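Home | Services | Materials | About us | Journal | Contact

About Girent

Girent is a packaging test and advisory firm. We measure how boxes, cartons and trays behave between the packing bench and the customer's door, and we write specifications that a box plant can quote against. We do not make or sell packaging, and we take no commission from the plants whose board we test.

The firm was started by Rafferty Montoya, who had worked in claims handling for a pallet network, and Rafferty Gallagher, who had run the corrugator at a board mill. Both had spent years looking at the same crushed boxes from opposite ends. The first office was a single unit at Onport with a second-hand compression tester and a humidity cabinet that had to be topped up by hand. We still work from Onport, now in three units, and the original tester is kept as a backup.

What we test

Most of our work concerns single-wall and double-wall corrugated cases. The usual programme for a new case covers edge crush, box compression, burst, and the moisture content of the board at the time of test. Moisture matters more than many buyers expect. A case that passes comfortably in a dry room can lose a large part of its stacking strength after a night in an unheated trailer, so samples are conditioned before every compression test and the humidity is printed beside the result.

Drop testing is done on faces, edges and corners in a fixed order. The order is agreed before the first drop and is not changed afterwards. If a client's own procedure differs from ours, we follow the client's and say so on the first page of the report.

We also test closures. Tape failures account for a good share of the damage reports we are asked to look into, and the cause is often dusty or recycled board that the adhesive was never suited to. Peel tests are carried out on the board the client will be buying, taken from a normal production run. Hand-picked samples from the plant's sales office are accepted only for early comparison work.

Hand-holes, flaps and other small details

A hand-hole is convenient for the person lifting the case and a weakness in the panel it is cut through. Its shape, its height above the base and its distance from the vertical corners all affect compression strength. We hold test records for round, oval and slotted openings in the common board grades and can usually advise on position before any samples are cut. 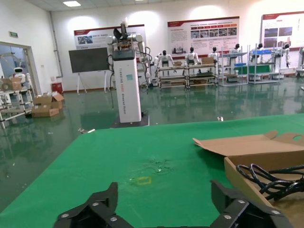
Open case with the flaps folded back; round hand-hole in one flap.

Flap length is the other detail that causes trouble. In the regular slotted case the outer flaps should meet along the centre line. A gap leaves the contents exposed to the blade when the case is opened, and an overlap produces a ridge that takes the load of the case above. We measure the flap gap on delivered stock as well as on samples, as worn slotting knives tend to show up there first.

Returns and reuse

Jakab is our reuse programme. It began as a study for a spares distributor whose branches were sending parts back to the central store in whatever box was to hand. The question was how many trips a standard case could make before it should be flattened and baled. The study followed 400 cases. Of these, 87 were withdrawn after the first return journey, mainly for torn flaps, and 31 were still within the compression limit when the study closed. The remainder were withdrawn at various points between.

Results from the study were used to write a one-page inspection sheet for goods-in staff. It asks for a check of the four vertical corners, the flap creases and the base joint, in that order, and it can be completed without tools. The sheet has been revised twice. The current version drops the question about print legibility, which branches had been answering in different ways, and adds one about old labels left on the panels.

Jakab is now offered to any client that runs a closed loop between fixed sites. It is less suitable for parcel returns from the public, where storage conditions between trips are unknown.

Records and calibration

All test data is held in Atgate, our own record system. Each entry carries the board grade as ordered, the grade as measured, the conditioning time, the name of the technician and the calibration date of the machine. Clients can view their own entries at any time. Superseded results are marked as such and kept.

Compression testers are calibrated by an outside firm each January. Between visits we run a check sample every Monday before other work starts, and if the reading falls outside the control limits the machine is not used until the fault has been found. Load cells are replaced in pairs.

How we report

Reports give the individual readings, the mean and the spread. Where a specification calls for a confidence level, we work to 95 per cent unless told otherwise. We do not issue a bare pass or fail without the figures behind it. Photographs are included where a failure mode is hard to put into words, such as a panel bulging before the corners give way.

A standard case programme needs at least ten flat, unfolded blanks. Please do not strap them tightly, as the strap marks will affect the edge crush result. Blanks should be sent with a copy of the purchase specification and a note of the packed weight, the stacking height and the expected time in storage.

Working with us

New enquiries go to Rafferty Gallagher for board and case questions, and to Rafferty Montoya for damage investigations and anything involving a carrier. Site visits can be arranged for clients who wish to watch their own tests. Samples may be left at the Onport goods door until 4 pm on working days.

Share | 6 shares | 2 comments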